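首页 动态 长帖 归档 关于 登录

Ekaette Edet
2021年6月20日

收盘子这个任务的采集笔记，边干边发，想到哪写到哪。顺序乱，别介意

先说数。目标2,000条，现在进库的1,176条。进库的意思是过了检查的，没过的另外放一个文件夹，那个文件夹我暂时不想打开

任务本身很简单：桌上有盘有碗，两只手各拿一个夹爪，把盘子挪到位，碗叠好，松手，退开。一条完了摆乱，再来一条。就这么点事，写成说明书写了四页，Lawal Briggs看完说你把吃饭写得像拆弹

Skatik这边的人问我为什么不直接遥操作。慢啊。手持的一天能出的量遥操作追不上，而且人手拿着夹爪做动作是顺的，手腕怎么转自己知道。遥操作那套我也干过，在Cirkuvthorpe干了一个冬天，每条做完脖子都是硬的

当然手持也有手持的毛病。人会偷懒。人会用机械臂根本做不出来的姿势去够东西，身子一歪，胳膊从桌子外面绕过来，夹到了，漂亮，回放给臂一算，够不着，作废

所以第一条规矩：站定。脚下贴了胶带，脚别出胶带。想够远的盘子就换一只手去够，够不到就算这条摆得不好，重摆

第二条规矩：两只手别抢。盘子在中间的时候特别容易两边一起伸过去，两个爪子碰一下，"咔"，人没感觉，轨迹上一个大跳。Adesuwa Adebisi那批里好几条都是这个。她改得很快，现在是先动一只，另一只停在半路等，等得太久也不行，停着不动的那段太长了模型学会发呆

（真的会发呆。上次训出来的那版，右手过去了，左手悬在那儿，像忘词了）

说到发呆。开头停多久也是个事。按下录制以后大家习惯性深呼吸一下再动，每条前面都有一段空的。单条看没什么，堆起来就是教它"先别动"。现在让切片脚本把前面静止的剪掉，留一点点。剪多少我跟Tobiloba Nwachukwu吵了两天，最后听他的，因为脚本是他写的

好，接着说盘子

亮面的盘子难。釉面一反光，盘子里面就多出一块黑的形状，边在哪儿看不清。人无所谓，人知道那是盘子。模型以为里面有东西，去夹那个反光，夹空。我亲眼看它夹空，夹了好几回，很执着

Tamunoemi Okoro说那就换哑光盘子。我说换了它就只会收哑光盘子了。他想了一下说也对。然后又问能不能一半一半。可以，这个可以，记下来了

还有花纹。有花纹的盘子我是故意选的，纯白的录太多了，前面那一批几乎全白，训出来见到带色的就犹豫。现在的规矩是白的和带花的混着上，连续几条之后必须换，谁摆谁记

桌面也一样。木纹、节疤、拼缝，都留着。有人提议铺一块灰布，干净。不铺。谁家吃饭铺灰布

桌上的杂物也留着。水壶留着，壶线就那么拖在桌上也留着，后面窗帘花花的也留着。要的就是这种桌子
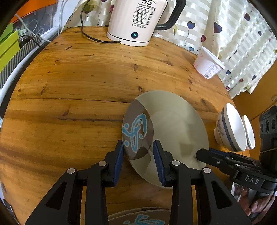
约5,000字 · 阅读时间 12 分钟

现在这张桌子的摆法我比较满意：大盘在中间偏右，另一个同款的靠自己这边，两只白碗放右手外侧，一前一后，前面那只侧着。侧着的碗是这轮新加的，之前碗全是正放，爪子从上面一夹碗沿就起来了，太容易，录多少条都是同一条

侧着的碗要先想从哪儿下爪。碗口朝哪边，哪边就能伸进去一根指头，另一根在外面，夹住壁，转腕，放正。说起来一句话，做起来Lawal练了一上午。后面那只被前面那只挡着，大半看不见，更烦。所以要先动前面的，这个顺序我写进说明书里了，还是有人先去捞后面那只

夹盘子的话夹沿，爪张开，一片在盘沿上面一片在下面。问题是盘子贴着桌面，下面那片进不去。办法一是把盘子推到桌边，露出来一点再夹；办法二是两只手对着夹，左右各顶一边，抬。两种都收，标签分开写，别混。混了以后Boros那边统计出来一锅粥

标签！！说标签

标签格式改过三次了，第三次是我改的，对不起大家。现在定死：任务名、摆法编号、手的顺序、成功失败、备注。备注随便写中文。以前要求备注也写英文，结果所有人备注都写ok，ok，ok，没有任何信息

改成随便写以后备注变得很好看。"右爪滑了一下又夹住了"，"碗转了半圈不算失败吧"，"刚才打喷嚏"。打喷嚏那条我去看了，确实抖了一下，留下了，抖得挺自然

失败的留不留，这个大家问得最多，统一回一下

留。失败分两种。一种是夹滑了、放歪了，然后自己补救回来的，这种最值钱，专门收，标"补救"。另一种是录制坏了，丢帧、时间戳对不上、一只手的数据没存上，这种直接扔，别心疼

中间还有一种，盘子掉了就停在那儿不补的。这种少留一点，给判断成败的那个小模型用，别放进动作那边。上个月有人放进动作那边了，我不点名

（Tobiloba你看我没点名）

补救的条子现在有139条。太少了。不能故意失误，故意的一看就看得出来，人在故意失误的时候手会先停一下，像演戏。真滑了是没有那一下的。所以只能等它自然发生，等手累了以后……其实下午四点以后补救的条子明显多，哈哈

但是也不能靠累。手累了别的毛病全来了，抬得低，放得重，盘子"当"一声。现在每人录32条就换人，换下来的去摆桌子，摆桌子的去看回放，看回放的上去录。轮着来。比起以前一个人闷头录半天，回放里的废条少了，这个我是信的

换人还有个好处，每个人的手法不一样。Adesuwa喜欢从左往右收，Lawal先收最远的，我自己发现我永远先碰碗。如果全是我录的，模型就永远先碰碗。数据里带着人的脾气，这个挺有意思的，改天单独写

插一句，摆桌子这个活大家都看不起，觉得是休息。错。摆的人偷懒，盘子每次放回同一个地方，那一整组就白录了。我抽查过一组，盘子位置叠起来看几乎是一个圆，就一个圆！那不叫数据，那叫复印

现在摆的时候抽卡片。卡片上写盘子在哪一格、碗正还是侧、杂物往哪边挪。抽到什么摆什么，不许嫌丑。有一张卡是碗压在盘子上，抽到的人都会叹气

杂物也进卡片了。水壶往左一点往右一点，塑料罐近一点远一点。塑料罐不能碰，没人要求碰，但是它得在场，得让模型知道桌上有不归它管的东西。水壶同理。之前有一版，收完盘子意犹未尽，去推水壶。吓死我了，里面有没有水我都没敢想，直接拍了急停

从那以后壶进卡片了，而且位置换的很勤

光线。光线也得说。有窗的房间，一天里面反光一直在走，上午反光在盘子这边，下午跑那边去了。有人要拉遮光帘开固定灯，我没同意。但是同一组里面别又开灯又关灯，曝光一跳，前后两段像两个房间。要开就整组开

镜头擦没擦。每次换人先擦镜头，我说了一百遍。指纹印在镜头上，一整组雾蒙蒙的，Tamunoemi以为是他的眼睛有问题，滴了眼药水继续看，看完才发现是镜头。心疼他

蓝色的指垫也要看。夹久了垫子上沾东西，打滑。擦垫子用干布，别用湿的，湿了更滑，得等它干。有一次等干等了半天我们就坐着聊天，那天进度为零

夹爪的开合要标定，每次开机都标。全开一次，全合一次，看读数。左右两只读数差太多就别录。很多人嫌烦跳过，跳过了后果是你以为夹住了，数据里写着没合上，模型学到的就是"张着嘴也能把盘子拿起来"。它当然拿不起来

时间同步我不展开了，展开我会骂人。简单说：两只手各记各的，最后要对齐，对不齐就是废的。录之前两只爪子同时在画面里合一下，留个记号，后面对不上的时候靠这个救。救回来过一整组，感谢这一下

回一下评论里问的

问能不能用合成数据补到2,000的：我们试过，盘子在仿真里太听话了。摩擦那块怎么调都不像，盘子要么粘住要么飞走。碗还行。所以碗的那部分考虑补一点，盘子老老实实录

问录一条多长时间的：看摆法。正放的快，侧碗的慢，碗压盘子那张卡最慢。别卡时间，之前搞过限时，大家手都飞起来了，动作全变形，那批后来整批没用

问为什么不戴手套的：戴了手感没了，握把那里本来就靠手指头的劲。而且夏天，热

问Flendirero那边的数据能不能合进来：正在谈。他们的桌子矮，视角不一样，爪子开口也不一样。合进来不是不行，要单独打来源。我个人想要他们的勺子，我们这边一把勺子都没录，心虚

问数据放不放出来的：等过了检查的那部分够数了再说，现在放出来是丢人。窗帘啊墙角啊这些家里的东西拍进去没关系，人脸和证件快递单什么的要先过一遍。手拍进去是难免的，另一只手就在旁边嘛

对了快递单。桌上别放快递单。说过了

检查的流程也顺一下，新来的两位老是问

先机器过一遍：丢帧、时间戳、开合读数有没有断。过了再人看，倍速看，看三样，起手干不干净、两只手有没有撞、最后松手以后爪子退没退开。第三样最容易漏。松手了就按停止，爪子还贴着盘沿，那模型学会的结尾就是贴着不走。要退开，退到看见整个盘子，再停

人看的时候别看自己录的。看自己录的都觉得好。我看我自己的那组全给过了，Lawal复查打回来一堆，还截图发群里，谢谢啊

有争议的放"待定"，每天收工前一起过。待定别攒，攒过一次，攒到最后谁也不记得当时摆的什么卡，全扔了

上传也在收工前做。Boros那台机器晚上自己转格式，早上来看有没有红的。红了先别重传，先看是不是文件名写错了。十次有八次是文件名。摆法编号和人名之间是下划线，不是空格，也不是中文的那个长横线，求求了

今天的情况：上午侧碗，下午碗压盘子，中间停了一阵，左手那只爪子合到底有点涩，Tobiloba拆开看了又装回去，说没毛病，装回去以后确实顺了。他自己也不知道动了哪儿。备注里写了，这一组之后的读数单独看一眼

然后我中间试了一条很蠢的，闭着眼睛先想好再做，看起手会不会更干净。没有。撞了。标废

模型那边昨晚用已经有的先跑了一版，不算数，就看看。正放的碗基本都能拿，侧的碗知道要转腕了，转的方向有时候反。盘子推到桌边再夹这个动作它学得最像，连推之前那个小小的停顿都学了，那个停顿是Adesuwa的，一看就是她。她看了回放笑了半天，说这是她本人

反过来说，两手对着抬盘子它不太行，一高一低，盘子斜着起来。回头查了一下，这类条子本来就少，大家嫌累都选推桌边。明天卡片上加一格，指定用哪种，不让选了

还有一个没想明白的：同样的摆法，壶在左边的时候成功率看着低一点。可能是巧合，条数不够。也可能是壶上的亮光。先记在这儿，有做过类似的朋友请告诉我你们怎么排查的，我现在的想法就是把壶拿掉录一小组，再放回来录一小组，笨办法

缺的东西列一下给自己看：盘子再要两种颜色深的，碗要大的，筷子先不碰，杯子下一轮。布垫子可以有。二月份那批里有几条铺了竹垫的，找出来看能不能用，我记得是能用的，只是标签是老格式，要转

转格式的脚本在群文件里，名字叫"最终版2"，别用"最终版"，那个会把左右手弄反

好了先到这儿，下面又叫我去摆桌子了，抽到碗压盘子。晚点把卡片的表格贴在评论区，谁要自己拿

联系我们 | 投稿与勘误 | © 2021 Ekaette Edet 保留所有权利 | 返回顶部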